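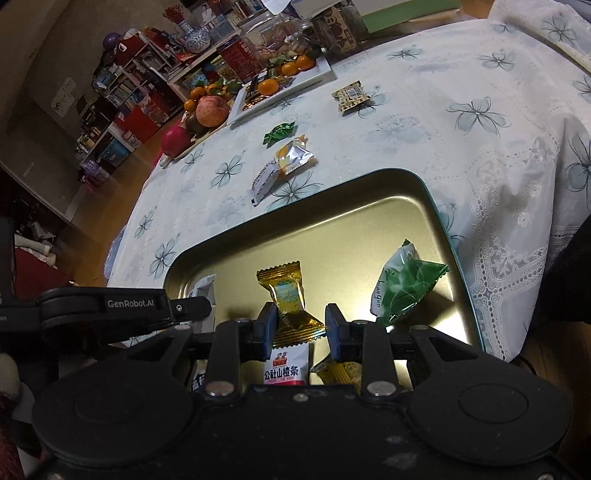

A Day at the Polard Workshop

I have wanted to visit the Polard people since April, when Vivek Bajpai wrote to me on the builders' mailing list and said "come any Saturday, only bring slippers." It took me half a year to go. The trip is one bus and one slow train, and from the station you walk 31 minutes uphill, past a tire shop and two schools. I arrived before ten and was already tired.

Polard is the name they gave to their shared workshop, but you should not imagine a big hall with a sign. It is the ground floor of the house of Sarita Negi, plus a garage, plus any table in the living room which is free that day. Six people pay for the rent of the tools. The garage has the drill press and the printer. The living room has the heating, so in the cold months most of the work moves there.

The thing they build is a gripper that you hold in the hand. You squeeze, two fingers close, and later the same fingers should sit on an arm and close by motor. I knew this from the mailing list, but I did not understand before how much of the work is in the linkages. Vivek had a shoe box full of old ones. The first were from plywood and they bent sideways. He let me twist one with my hands and I could feel it immediately.

Sarita is the one who decides what has to be picked up. She used to test with cubes, and the cubes went well for weeks, and then she tried one wrapped candy and the fingers pushed it away like a fish. Since then the candy tray is the standard test. Hawthorn snacks in flat packets, twisted candies, shiny bags with ridged ends. A flat packet lying on metal is the worst, she told me, because the fingertip must get under the edge and the metal gives you nothing to push against. The easiest is a wrapper that stands up. Beginners always choose that one, and I also chose it.

I was allowed to try for almost 31 minutes before somebody else wanted a turn. The first surprise was my wrist. I wanted to tilt it as I do with kitchen tongs, and then only one finger touched. Harsh Tiwari stood behind me and said "straight down, straight down" until I did it. The second surprise was the noise of the tray. Each time the fingertips touch the bottom you hear it in the whole room, and after some time you start to be careful only for the noise.

They write down every attempt in a school notebook with a grid. The total on the day of my visit was 1477, and of these 1183 ended with the piece in the bowl. Harsh does not like this number very much, as it mixes the old fingertips and the new ones. He wants to begin a new notebook. Sarita does not want to, and they discussed it during the whole tea.

After tea we went to the garage. Archana Tyagi showed me how she makes the soft pads. She casts them in a mold from two halves, and the mold itself is printed, sanded and then waxed with ordinary shoe wax. She has tried several hardnesses. The very soft one holds well but it tears at the corner, and the hard one lets the foil slide. The one she prefers is in the middle, but she says the supplier, Kravets, sends a slightly different batch every time, so she keeps a small piece of each with a date on it.

I asked about the motor version. It exists, on a shelf, without power. The controller is a board called Litavow, which Sushil Chauhan designed himself, and he is now on the third revision. The second one became too warm near the connector. He opened the drawing on his laptop and explained the change to me, and I followed maybe half of it. I think what I understood is that he made the copper wider and moved one part to the other side.

Some practical notes if you want to go. Write first, they do not always answer the bell. The garage is cold and the floor is concrete – take the slippers, but thick ones. There is lunch, and you are expected to put something on the table too. I brought walnuts, which nobody could open without going to the vise.

The last train back leaves earlier than the timetable at the station says, so look at the paper one by the ticket window. I will go again when the new board is soldered. Sushil has promised to write.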